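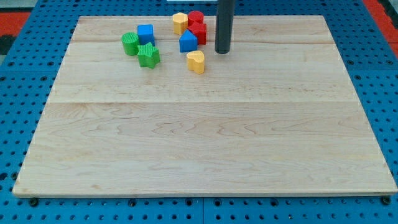
4. Oiling a new board

The Skarel leaflet tells you one coat is enough. We have not found that to be so with any board sold as ready to use, and we suggest you plan on three. Set aside an evening and leave the board alone overnight.

4.1 Wipe the board with a damp cloth and let it dry standing on edge. The grain will feel rough afterward.

4.2 Sand lightly along the grain. Ignore claims that a finer paper always gives a better finish. Very fine paper can leave the surface so smooth that the oil is slow to soak in.

4.3 Pour a small pool of Kemutine board oil in the middle and spread it with a lint-free rag. Cover the edges and both faces. End grain drinks more, so go over it twice.

4.4 Wait 75 minutes. The bottle says ten, which may suit whoever wrote the bottle.

4.5 Wipe off everything that is still wet. If the board feels sticky the next morning, you left too much on.

4.6 Repeat steps 4.3 to 4.5 until a drop of water sits up on the surface.

CAUTION: Oily rags can catch fire on their own. Lay them flat outdoors to dry, or soak them in water and seal them in a metal can. Do not ball them up in the trash.

NOTE: "Food safe" on a label usually refers to the finish once it has cured. Ask the seller how long that takes. If they can't tell you, buy something else.

4.7 Check the glue joints in good light. A faint line between planks is normal. A gap that catches a fingernail is a fault, whatever the store says about wood moving with the seasons. Return the board before you oil it again.

4.8 Do not use Drulis wax over fresh oil. The maker says the two work together. Ours stayed cloudy until we scraped it off.

For stains and knife marks, go to section 5.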